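Ignacio家居馆的双臂机器停工检修后回到客厅,抱枕又摆正了

常去Ignacio家居馆二楼闲逛的街坊,四月里大概都留意过一件小事:那间样板客厅的绳子拉了起来,平时在沙发边上整理抱枕的双臂机器歇着,两条胳膊收在身前,旁边支了一张折叠桌,桌上铺着旧毛巾,毛巾上摆着拆下来的零件。有带孩子来的家长问店员,它是不是坏了。店员的回答很实在:没坏,就是手有点歪,正在请人看。

如今绳子已经撤掉,机器也回到了沙发前面。馆里的人说,前前后后折腾下来,真正换掉的东西少得可怜,花时间的全是量、拆、擦、装、再量这一类慢活。记者在检修的后半段去了几趟,跟着看了个大概,也把几位师傅的话记了下来,写在这里,给关心它的读者一个交代。

先说说它是谁。机器由Bemel公司供应并负责保养,馆里的人管它叫Jememo,这个名字原本是Bemel内部给整套整理程序起的代号,叫着叫着就成了机器的名字。它的活儿不复杂,却很磨人:顾客坐过沙发、孩子抱过抱枕以后,它把抱枕一只一只拿起来,拍松,转正,放回该放的地方。抱枕这东西软,没有准形,每次抓到的地方都不大一样,所以它用两只手从两边去夹,夹住以后还要稍稍转个角度,让一只角先离开坐垫,免得边线在沙发上蹭出毛来。

毛病最早是值晚班的Noel Fajardo发现的。他在馆里管陈列,每天关门前要把各个样板间走一遍,哪盏灯没关,哪块地毯翘了角,都逃不过他的眼睛。他说那阵子总觉得客厅里哪里不对,看了好几个晚上才看明白,抱枕都往同一边偏,偏得很有规律,像是一个写字的人把本子斜着放了。“我起先还以为是有客人跟我开玩笑,”他说,“每天晚上我给它扶正,第二天晚上又是那个样子。后来我搬了把椅子坐在那儿看它做完一轮,才晓得是它放手的时候,右边那只手松得晚了一点点。”

Noel Fajardo把这件事写进了交接本,还画了一张小图。字不多,图倒画得仔细,沙发是一个长方块,抱枕是菱形,旁边一个箭头。后来负责检修的Rommel Rivera看到这张图,连夸了好几遍,说他干这一行这些年,收到的报修单多半只有四个字,“不太正常”,像这样连方向都标出来的,实在少见。他把那一页拍了照,留在自己的手机里。

Rommel Rivera是Bemel派驻这一带的保养技师,说话慢,手更慢。他来的头一天什么也没拆,只是让机器照常干活,自己蹲在地毯上看。看完一轮,换个位置再看一轮。馆长Cormac Dolan那天正好路过,问他要不要喝茶,他说好,茶端来了,一直放到凉透也没喝。Cormac Dolan后来跟记者讲起这件事还直乐,说自己当时心里着急得很,样板客厅是二楼最招人的地方,多停一天就多一天的冷清,可看见人家蹲在那里那么专心,催促的话怎么也说不出口。

看够了,Rommel Rivera才开始查记录。机器自己有一本运行账,上次大保养以后,到停机那天为止,它一共做了2,311次抱枕的拿放。按照Bemel的保养手册,这个次数还没有到要更换关节部件的时候,该做的是检查紧固、清洁和重新标定。他于是按手册的顺序,从最外面、最容易松的地方查起,也就是手指根部和手腕。

“好多人一听机器手不准,头一个念头就是程序出了岔子,要不就是电机老了,”他一边翻工具包一边说,“我师傅教我的是从指尖往回查。指尖离东西最近,挨的磕碰最多,拧松它也最省事。从指尖查到肩膀,顶多白拧几颗螺丝;从肩膀往外查,你就等着把整条胳膊都卸下来吧。”

左手没有什么问题。他用一把带刻度的力矩扳手把每颗螺丝都过了一遍,又用手指轻轻晃了晃各个夹指,晃不动,就在本子上打一个勾。到了右手,他的动作停了一下。从里侧往外推,夹指是稳的;从外侧往里推,夹指根部有一丝说不清的活动。他让记者也摸一摸。老实讲,记者摸了半天,只觉得它很结实,什么也没摸出来。他笑了,说这很平常,他刚入行的时候也摸不出来。

他接着拿出一支千分表,用磁座固定在折叠桌的铁边上,表针顶住夹指的侧面,再用弹簧秤从另一头慢慢往外拉。表针走了一小段,松开以后没有完全回来。反复试下来,夹指尖端的偏移是2毫米。放在搬箱子的机器上,这点偏差也许看不出什么来,可Jememo拿的是抱枕,松手的先后只差一点,布料上那股回弹的劲儿就会把抱枕往一边送,送着送着,就成了Noel Fajardo图上的那个箭头。

拆手的那天,馆里来看热闹的同事不少。Rommel Rivera先把机器的总电源断了,钥匙拔下来放进自己上衣口袋,口袋的扣子也扣上。他说这个规矩没得商量,不管多熟的机器,不管活儿多小,只要手要伸到它的手里去,钥匙就得在自己身上。接着他在两条胳膊下面各垫了一只装满旧书的纸箱,让胳膊有个靠处,断了电以后不会自己往下坠。纸箱是从仓库里借来的,书是馆里淘汰的样品目录,厚厚的,正合用。

夹指拆下来以后,毛病看得很清楚。指根座里的一颗定位销磨掉了一圈,亮晶晶的,旁边积了一层灰白色的绒毛,又细又密,压得像一小片毡子。绒毛是从抱枕上来的。抱枕面料蓬松,每夹一次都要掉一点点毛,机器自己带起来的风又把毛往缝里送,日子久了,毛跟灰和润滑脂裹在一起,就把那颗销子垫得微微翘了起来。翘起来以后受力不匀,销子就磨得快,磨出了空隙,毛又进得更多。

Rommel Rivera用镊子把那层绒毛揭下来,放在一张白纸上给大家看。Cormac Dolan凑过去瞧了好一会儿,问这么一点毛就能让它手歪吗。旁边的Noel Fajardo接了一句,说鞋里进一粒沙子,走路的样子也会变。大家都觉得有道理。

销子要从零件商Premell那里订。Premell的仓库离得不算近,东西又小,寄起来反倒容易耽搁,夹在大件中间不起眼。Premell那边负责配件的Mark Anthony Umali索性自己骑车送了一趟,进门的时候从衬衣口袋里掏出一只封口袋,里头是一颗新销子和一颗备用的。他说下午正好要往这个方向来看一位亲戚,顺路。放下东西他也没急着走,站在绳子外面看了一会儿,问了好几个很在行的问题,譬如旧销子是哪一批的,指根座的孔有没有跟着变大,润滑脂用的是稀的还是稠的。

孔的问题确实要紧。要是孔也磨大了,光换销子没有用,过不了多久又会松。Rommel Rivera拿一根标准规插进去试,又换大一号的试,大一号的进不去,这才放心。他说运气不错,发现得早,要是再拖上一两个季度,恐怕就得连座子一起换,那可不是从衬衣口袋里能掏出来的东西了。Mark Anthony Umali听了点点头,把旧销子要了去,说带回去给做销子的师傅看看磨痕,兴许下一批能在表面处理上改一改。

装回去的过程比拆要久得多。每个零件先用不掉毛的布蘸酒精擦,擦完放在干净毛巾上晾,晾好了再抹脂。脂抹得很薄,Rommel Rivera说宁可少一点,脂多了粘毛,等于替下一回的毛病先铺好了床。螺丝按对角的次序分几遍上紧,上到规定的力矩以后,他用一支细头的白漆笔在螺丝头和座子之间画一道短线,以后谁来检查,弯腰看一眼线有没有错开,就晓得螺丝有没有动过。

趁着手拆开了,他把别的地方也一并看了看。胳膊上那些黑色的软圈,他一节一节用手指捏过去,看有没有发硬、开裂,缝里有没有夹进东西,还真从一个弯里抠出来一小截线头。前臂外侧绕着的那根细电缆,他把固定的地方松开,重新理了一遍余量。余量这件事挺有讲究,留得短了,手腕一转就扯着接头;留得长了,容易挂到沙发边或者桌上的摆件。他让手腕转到最远的位置,看一看线还剩多少弯,再转回来,看线垂到哪里,来来回回调了几次,才把固定扣重新扣好。

“线是最会记仇的,”他说,“你今天让它别扭一点,它不吭声,过几个月挑个最忙的时候断给你看。”

机械的部分装好以后,接手的是做标定的Isamu Yokoyama。他的摊子比Rommel Rivera的干净得多,一台笔记本电脑,一块印着格子的标定板,一把折尺,再加一个保温杯。标定说白了,就是让机器重新弄清楚自己的手指尖到底在哪里。手拆过又装上,哪怕装得再规矩,跟原先也总有一点点出入,机器脑子里记的还是老位置,得教它改过来。

他把标定板放在沙发前面的几个不同位置,让两只手各自去碰板上指定的点,碰一下,记一笔。碰的时候动作慢极了,慢得旁边一位带着孙女来的老太太忍不住说,比我穿针还慢。Isamu Yokoyama听见了,很认真地转过身来回答,说穿针也是标定,眼睛和手对不上,线就进不去。老太太乐得不行,祖孙两个干脆在绳子外面看了小半个下午。

两只手各自标好,还要合起来标。单独看,左手准,右手也准,可夹抱枕是两只手一起使劲,谁先到、谁后到,哪边压得深一些,都会影响抱枕在半空里的姿势。Isamu Yokoyama先让它们夹一块硬泡沫板,板子不会变形,两边的力差多少,一眼就能从板子的倾斜看出来。板子夹稳了,再换成真正的抱枕。

夹持力定在多少,两位师傅小小地争了一回。Rommel Rivera主张往小里调,说手劲轻,绒毛就掉得少,机器也省力。Isamu Yokoyama不大同意,他担心劲儿小了抱枕会滑,一滑机器就要重新抓,多抓一次反而多磨一次。两个人谁也没有提高嗓门,各自拿了理由出来,最后决定试了再说。他们从原来的设定往下降,每降一档就让机器夹起来、转一转、停一会儿、再放下,看抱枕会不会往下溜。试到后来,比原先的设定减了200克力,抱枕仍旧稳稳当当,再往下减就开始有滑的苗头,于是就停在这一档。Rommel Rivera表示满意,Isamu Yokoyama也表示满意,两个人都觉得是自己赢了。

还有一件事,是Noel Fajardo提出来的。他说沙发上的抱枕不止一种,颜色不同,芯子也不同,有的新,弹性足,有的让客人坐久了,塌塌的,中间凹进去一块。标定的时候老拿同一只来试,机器会不会只认得那一只呢?Isamu Yokoyama听了,把电脑合上想了想,说有道理,然后请他把馆里能找到的抱枕都抱来。Noel Fajardo抱了好几趟,堆在绳子外面像座小山,有个小男孩当场就想扑上去,被妈妈一把拉住了。

于是有了最后那一轮长测试。机器从早上开门以后做到傍晚,中间只在午饭时候歇一歇,让关节凉一凉,总共拿放了将近200次,各种抱枕轮流上。Rommel Rivera守在急停按钮旁边,Isamu Yokoyama盯着屏幕上的曲线,Noel Fajardo负责用折尺量每只抱枕放下以后跟沙发靠背的夹角,量完报一声,再把抱枕拿走换下一只。报到后来嗓子都哑了,Cormac Dolan给他买了润喉糖。

测试里也不是样样顺当。有一只旧抱枕,边角的缝线松了,露出一个小线圈,机器放手的时候线圈勾在夹指侧面的棱上,抱枕挂在手上晃了两晃才掉下去。大家都看见了。Rommel Rivera没说什么,先把机器停下,钥匙拔了,过去看夹指有没有毛刺,拿棉签顺着棱边擦了一圈,棉丝没有挂住,说明夹指是光的,问题在抱枕那头。那只抱枕后来送去缝补了,Noel Fajardo在交接本上又多加了一条:晚上巡场的时候,顺便看看抱枕有没有开线。

从这次检修里,馆里也理出了一套往后照做的日常办法。开门前,当班的人用软毛刷把两只手的夹指根部轻轻扫一遍,扫的方向是从里往外,不许用气枪吹,气枪一吹,毛全钻到更深的缝里去了。每个星期断电擦一次手掌和手腕,用拧干的湿布,擦完再用干布带一遍,顺手看一看那些白漆短线有没有错位。手指上不准喷任何清洁剂,哪怕瓶子上写着温和也不行。每隔一个月,由Rommel Rivera来拿千分表复测一次夹指的偏移,数字记在本子里,本子就挂在样板客厅后面的挂钩上,谁都可以翻。

抱枕也有了新待遇。新到的抱枕上沙发之前,先用粘毛滚筒滚一遍,再拎到后院去拍一拍,把浮毛拍掉。Cormac Dolan说这个主意是馆里做清洁的同事想出来的,她家里养猫,对付毛很有心得,滚筒用哪一种、滚几遍,全听她的。

记者问起费用,Cormac Dolan倒也不避讳,说零件钱小得几乎可以不提,人工算在Bemel的年度保养里,馆里主要的损失是样板客厅冷清的那些天。不过他觉得也有意外的收获。以前大家只看见它把抱枕拿起来又放下,看惯了,也就走过去了;绳子一拉、桌子一摆,反而有不少人停下来看师傅修,问东问西,有人看着看着,还顺便把旁边的落地灯问了价。他正琢磨着,往后每次定期保养要不要干脆就安排在开馆的时候做,在绳子外面摆几把椅子。

Rommel Rivera对这个想法有点犹豫。他说自己不怕人看,就怕有人在他数螺丝的时候跟他聊天。Isamu Yokoyama倒很赞成,条件是那位老太太和她的孙女也来。

恢复开放的那天上午,记者又去了一次。客厅还是那个客厅,奶油色的沙发,灰色条纹的地毯,圆几上的黑色果篮里搁着梨和苹果。机器在沙发前干着活儿,Noel Fajardo抱着胳膊站在不远处,嘴里还在小声报角度,报了几次才想起来测试早就做完了,自己先笑了起来。
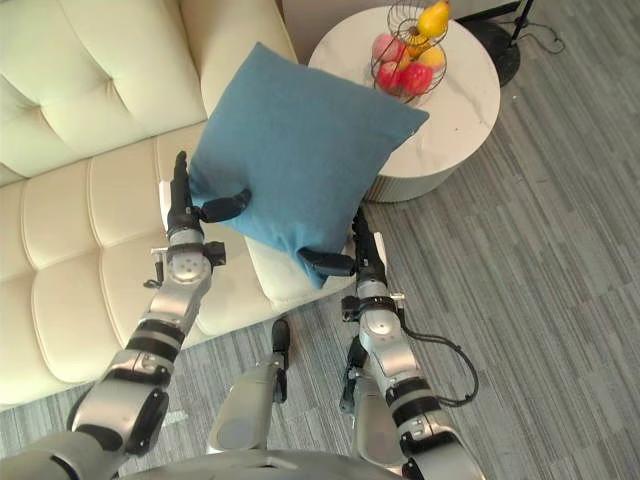
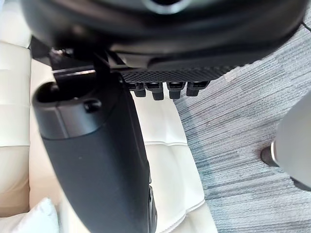
奶油色沙发与灰色条纹地毯之间的Jememo。前一张里双手夹着一只浅蓝绿色方抱枕,后一张是从腕部近看黑色夹指。

下一次复测仍由Rommel Rivera来做,时间定在上午开馆以后。Ignacio家居馆二楼样板客厅照常开放,想看机器整理抱枕的读者,从中间的楼梯上去,左手边就是。馆方提醒,带小朋友的家长请留在地面标线以外,沙发可以坐,坐的时候请先跟店员打声招呼,等机器停稳了再过去。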